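Skernbridge Makers Board > Shop Talk > Floors, benches and storage

Thread: Green epoxy floor, would you do it again?

millpond_jo
Hi all, long time reader and not much of a poster, so bear with me. We finally have the keys to the bigger unit and the concrete is in sad shape, stained and dusty no matter how often I sweep. My husband wants to leave it alone and spend the money on benches. I want epoxy, and I have my heart set on green, the proper glossy kind you see in old factories. Has anyone lived with it for a while? Does it show every crumb? I would love to hear the bad along with the good before I start an argument at the dinner table!

Shaohua Xia
Oh, I can talk about this all day, so pour yourself a coffee. We did ours in July, green, full gloss, and I still smile when I come in on a Monday and switch the lights on. The grinding and patching took far longer than the coating did, and I had blisters on both hands by the end of it. If you only take one thing from me, let it be this: vacuum, then vacuum again, then go have lunch and come back and vacuum once more. We found a nice little ridge of grit under the first coat by the door and it is still there, and I still find it with my toe.

As for the benches, I went with plain white tops, which look so clean against the green that I have become a bit fussy about them. 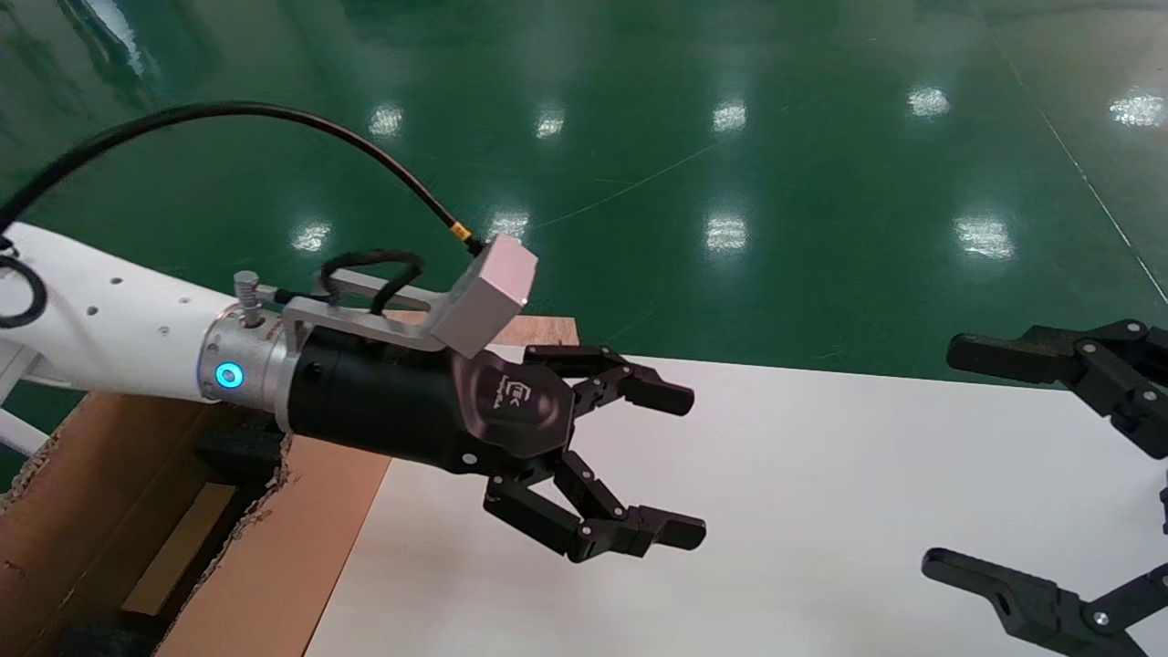
The gloss is the part people argue about. You get every ceiling light back again from the floor, and on a gray afternoon I find that cheerful, but my brother-in-law came by and squinted the whole visit. It does brighten up the space under the benches, and I can find a dropped screw in no time, where on the old concrete I would just give it up for lost. Crumbs do show, yes. So does cardboard dust, and I am terrible about leaving boxes open next to the bench for days with the packing foam still in them. That's a me problem, though, and my wife would tell you so.

grondex_fan84
I'm going to be the grump here. Gloss looks lovely for a year and then every dragged stool leaves its autograph. I used the Grondex satin on 40 square yards, same sort of green, and it hides far more. It's also kinder on the eyes if you do close work, and I do, all day. Jo, please think about satin before you commit.

Shaohua Xia
Fair enough about the stools, I put felt on mine the first week. I would still pick gloss though! With satin I'd lose half of what I like about it. We may have to agree to differ, my friend.

Swati
Can I put in a word for the husband? We spent our money on benches first and did the floor two years later, and moving everything out again was a misery that took 8 of us a whole weekend. So really I suppose I'm putting in a word for Jo, sorry, Jo's husband. Floor first, while the place is bare. You can work on old doors and trestles for a few months and be perfectly happy.

And on white tops, I had them and I didn't enjoy them. Every pencil mark and glue drip stares at you. I keep a wooden board on mine now for anything messy, and the board has ended up looking like a battlefield while the top stays decent.

Shaohua Xia
Yes, keep a board handy, I'd second that.

grondex_fan84
On that we all agree. Floor first, board on the bench, satin on the floor.

millpond_jo
You are all so kind, thank you. I read Swati's post out loud at supper and he went quiet and then asked what color, so I think we're doing it. I'm going to put down 2 test patches by the back door, one gloss and one satin, and walk on them in my work boots for some weeks. Does anybody still have a grinder I could borrow?

Swati
Ask over at Skirno, they lent us theirs. Take your own dust bags!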